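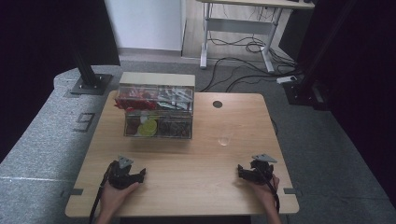 What is the Zorkard 105?

The Zorkard 105 is an angled spotting scope with a 105 mm objective lens, made by Undley for long-distance observation from a tripod.

Reading time: 2 minutes

15 December 2023

Undley Adds 105 mm Spotting Scope to Zorkard Line

Undley has released the Zorkard 105, the largest model in its line of spotting scopes. It joins the existing compact version and uses the same bayonet eyepiece mount, so eyepieces already in use on the smaller scope can be fitted without an adapter.

The objective is a four-element design with one low-dispersion element placed behind the front group. In this position the element corrects color fringing at high magnification, where it is most noticeable on dark subjects against a bright sky. All air-to-glass surfaces are multicoated. The outer surfaces of the objective and the eyepiece carry an additional coating that sheds water and resists fingerprints.

Focusing is by a dual-speed ring on the body. The wide section moves quickly through the full range, and the narrow section behind it is geared down for fine adjustment. A rubber rib separates the two so that they can be told apart with gloves on.

"At this aperture the depth of field is shallow and a coarse focuser becomes a nuisance," said Radu Surdu, head of optical design at Undley. "We changed the gear ratio twice during development. The version in production takes longer to turn from end to end, and users who follow moving birds should use the front section for that."

The body is magnesium alloy, filled with nitrogen and sealed at the eyepiece mount. The seal remains in place when the eyepiece is removed. A rotating collar with click stops allows the scope to be turned on its axis, and the foot fits standard tripod plates directly. A sliding sunshade is built in.

Field testing was completed in November at the Magaña wetland station. Octavian Filip, who ran the tests, recommends a tripod with a fluid head and a center column kept fully lowered. Heat shimmer over open ground limits useful magnification on warm days regardless of aperture.

Availability and price

The Zorkard 105 is available now through authorized dealers at a recommended price of $3,893, including the zoom eyepiece, objective cap and stay-on case. The body alone is $3,000. The first shipment goes to 17 dealers. A digiscoping ring for the Skavow camera adapter is sold separately.

The scope is covered by the standard Undley warranty on optics and mechanical parts. Product registration is not required.

Recent items

Firmware update for Skavow rangefinders
Choosing an exit pupil for low light
Undley service department: winter hours
Zorkard compact scope now available with straight body
How to clean coated lenses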